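Open day at Nic Giolla Studios, Panham

Sat 6 March

Nic Giolla Studios opened its doors to the public for the first time since the move from Gornimmont. I had a ticket for the morning tour, which started at the loading door on the side street and not at the front as the website says. The front door stays locked on weekends. Tickets were free but had to be booked, and groups were kept to 14 people.

We signed in, got a paper wristband, and were asked to turn our phones to silent. The tour went through the live room, the control room, the tape store and the lounge, in that order. Coats could be left upstairs. 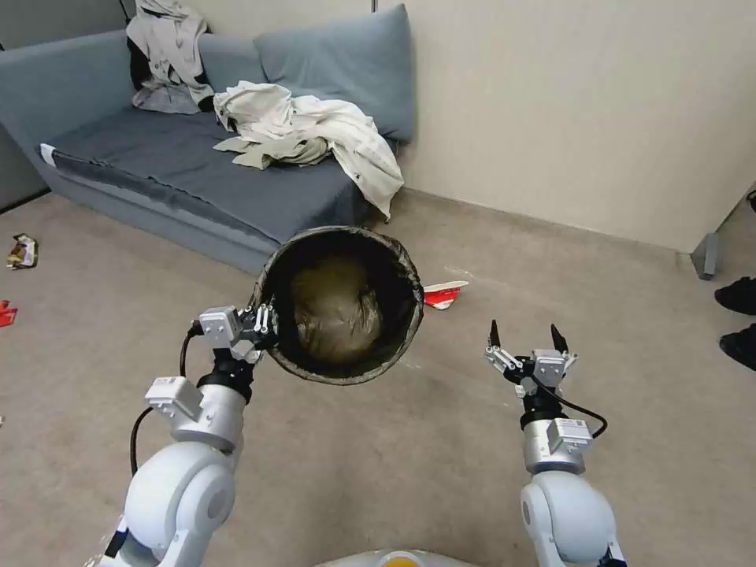
The live room

The live room is bigger than it looks in the album photos. It has a high ceiling at one end and a low one at the other, and drums are nearly always set up at the low end. The engineer who led us clapped in a few different spots so we could hear the change. Near the tall windows the sound hung on for a while, and by the piano it died right away.

Most people in my group had come because of Bedell, the band that made its last two albums with this studio. The second one, "Salt Office," was recorded in this room over 30 days. We heard the guitar part from the opening track by itself, then with the bass added, then the full mix. The vocal on the album is the guide vocal from the first week. They recorded it again later and went back to the first one.

There was a question about headphones that took up a good ten minutes and that I did not follow.

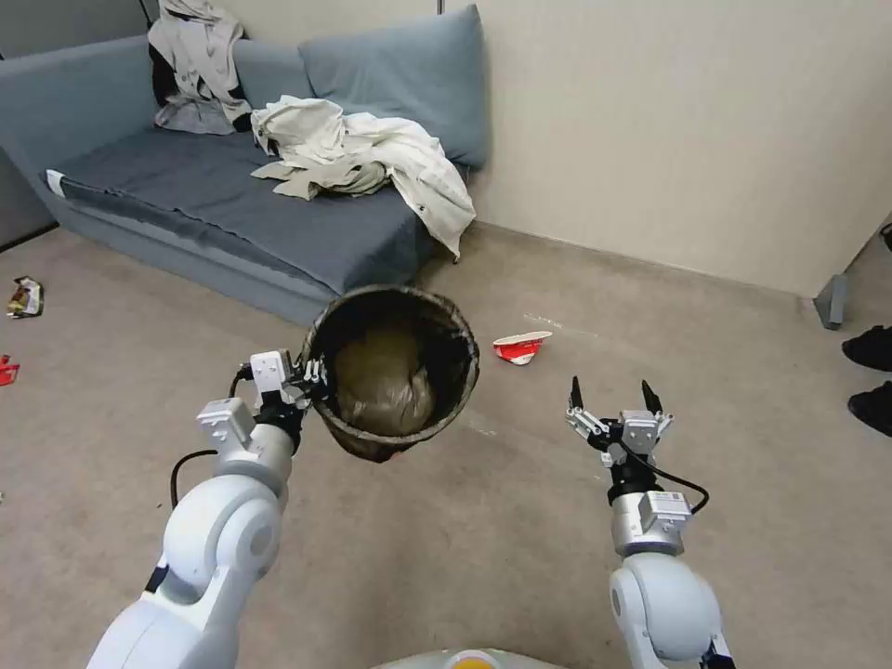 The control room only holds five visitors at a time, so we went in three turns. The desk came from the old building in Gornimmont and had to be taken apart to get it up the stairs there, then taken apart again to get it down. Two channels still do not work. They are marked with tape and the sessions are planned without them. Each turn got to move the faders on an unfinished song, an instrumental with a lot of organ on it. We were asked not to say what the title was.

The speakers are smaller than I expected. There is also a kitchen radio on a shelf that they use to check mixes.

The tape store

This is a narrow room kept cool, with shelves on both sides. The catalog lists 1,915 reels, going back to the years when the studio mostly did radio jingles and church choirs. Everything is being copied to digital, but it is slow work and the older reels have to be treated first. We heard one of the choir tapes. The label on the box had the wrong choir on it, and someone in the group recognized the hymn but not the singers.

I would have liked more time in this part. It got the shortest slot on the tour.

The lounge

Last stop. Bands wait here between takes, and a few of the lyrics on "Salt Office" were finished here too, according to the tour guide. We had questions and answers for a quarter of an hour. The studio books by the day, with a lower rate for weeknights, and takes demos by email only.
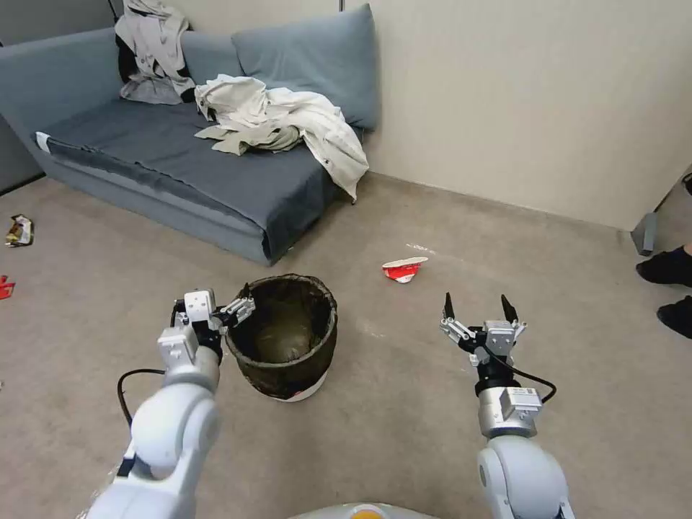
Sofa in the upstairs lounge

Getting there

Panham station is a short walk away, downhill. Parking on the side street is for permit holders, so use the lot behind the library. There is no elevator to the lounge, but the live room and control room are on the ground floor.

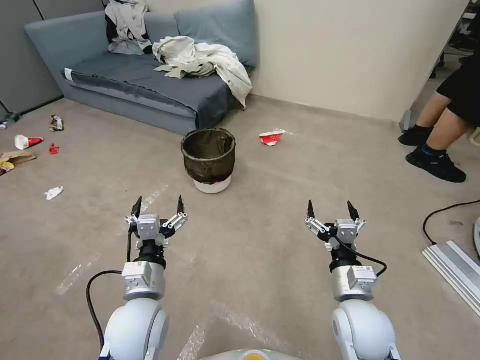 The lounge, Nic Giolla Studios

The shop table by the exit had both Bedell albums on vinyl and a live EP I had not seen before, recorded in Gornimmont. Cash only. A second open day is planned for April, with an evening session in the live room after the tours. Booking is through the studio website.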